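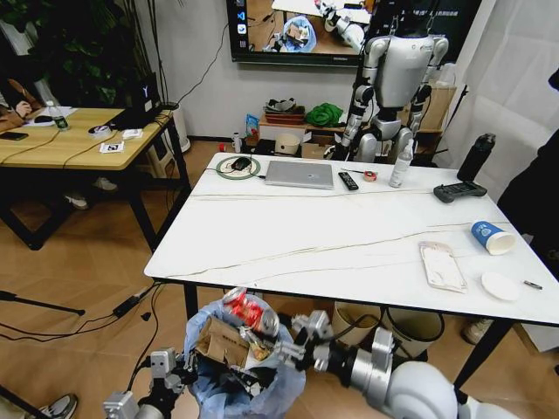 Kutholm Room, worktable and floor. Tuesday, entry opened 9:40. Entered by Anum Kazmi; read and initialed by Arsalan Malik.

Purpose of entry: to record how the large white table is to be cleared between sessions, and to settle the points left open in the November entry. The November wording ("clear the table") was read in different ways by different people. On one occasion the remote was put in a drawer and the wall screen could not be switched over until after lunch.

Agreed division of items. Standing items remain on the table and are kept toward the back: laptop (closed when not in use), mouse on its round pad, remote, tape, spray bottle, controller. Everything else is either personal, in which case it goes back to its owner at the end of the session, or waste.

Personal items were discussed at some length. Humaira Gondal asked that water bottles be allowed on the table during a session, as the wooden table fills up quickly with cables and papers. This was accepted. A bottle may stand at a back corner, with the lid closed. Open cups are a different matter and should be kept on the shelf or carried.

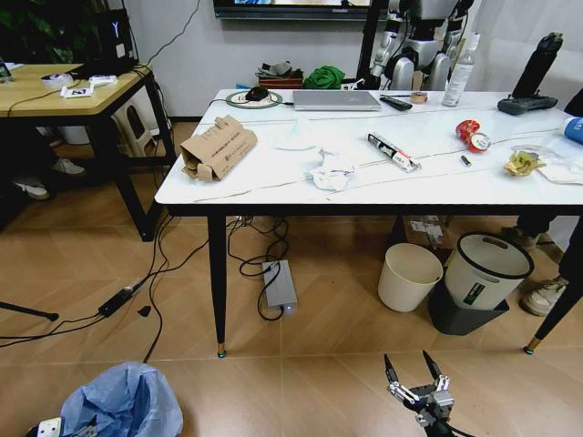
Packaging remains the largest share of what is removed. Cardboard should be flattened fully before it is placed with the recycling; a box with its flaps open takes up most of a liner by itself. Tissues, napkins and food wrappers go in the general waste. Drink cans are to be picked out and placed with metals at the Kastutholm loading door. This has not been done regularly, and the Tuesday and later collections both had cans mixed in with paper.

Batteries do not go in any of the liners. They go in the lidded tub in the corridor cupboard, including the small ones, and including those that may still hold a charge. If it is not known whether a battery is spent, Noman Memon will test it and either return it to stock or put it in the tub.

Order of work as tried this morning:

Standing items checked first, so that nothing is swept up with the wrappers.
Soft waste next (tissue, film, napkins).
Rigid waste after that, cans last.
Surface wiped only when the top is free of crumbs.

The third step took longer than expected. Reaching over the cables to the far side is awkward, and the mouse cable was pulled twice. Proposal from S. Tanoli: route the mouse cable along the back edge and hold it down with tape. To be tried before the next entry.

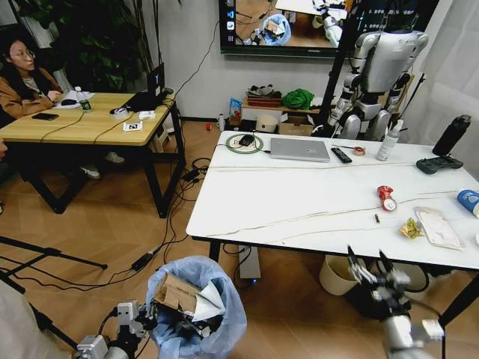
Notebook 9, page 300

Continued from previous page. Resumed 11:15.

Liners. The present stock is Jasińska, light blue, ordered in a carton of 400. They are thin but have held so far, with one split at the base, caused by a cardboard corner. Two liners in one bin was tried and is not recommended; the inner one slips and the rim closes over. A. Malik prefers to set the bag close to the edge of the table and bring waste to it over the shortest distance. The undersigned has no objection, provided the bag is not left in the walkway afterward.

Floor. Adapters and coiled leads on the floor are to be moved against the wall or under the wooden table before anyone carries a full liner past. The floor is to be swept, not mopped, in that area. Small white or clear items are easily missed on the light boards and a second look is advised.

Low shelf under the screen. The green cloth is for the table only and is returned to the shelf, where it is to be left to air. Whoever brings a cardboard box into the room is responsible for taking it out again. Boxes with contents should carry a name and a date.
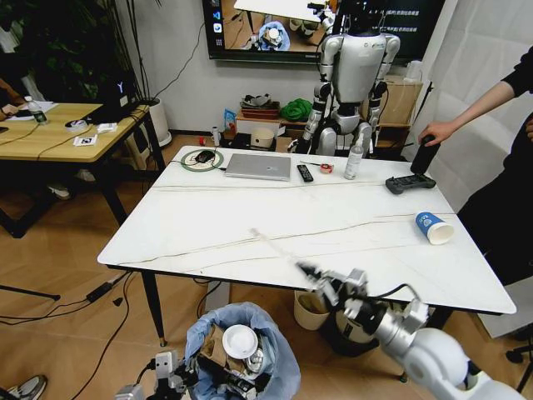 Surface care remains the point with the least agreement. The table was supplied by Skota, and the leaflet that came with it asks for a mild cleaner, diluted, applied to the cloth and never directly to the top. H. Gondal mixes one part in 1000 and finds this sufficient for tea and coffee. Marks should be looked for before wiping, and on a top with thin gray veins this means bending down and looking along it toward the light, as a faint line of spilled drink can pass for part of the pattern. Cups are the usual source. A paper cup on its side, as with the blue and white one toward the right of the table, should be lifted straight up, and the place under its mouth wiped even if it looks clean.

N. Memon disagrees with the dilution and would prefer plain water for daily use, with cleaner once a week. Both methods will be kept up until the end of the month, one on each half of the table. The left half is water only. Please do not even it out.

Open points:

Cable along back edge (Tanoli).
Metals container nearer the room — request sent to Kastutholm building office, no reply yet.
Label for the battery tub, in larger type (Memon).
Replacement for the split liner taken from stock; carton count corrected on the cupboard door.

Entry closed 12:05. A.K.

Added in pencil, 14:30: tape holds on the underside of the table edge but lifts from the top. Tanoli to try clips.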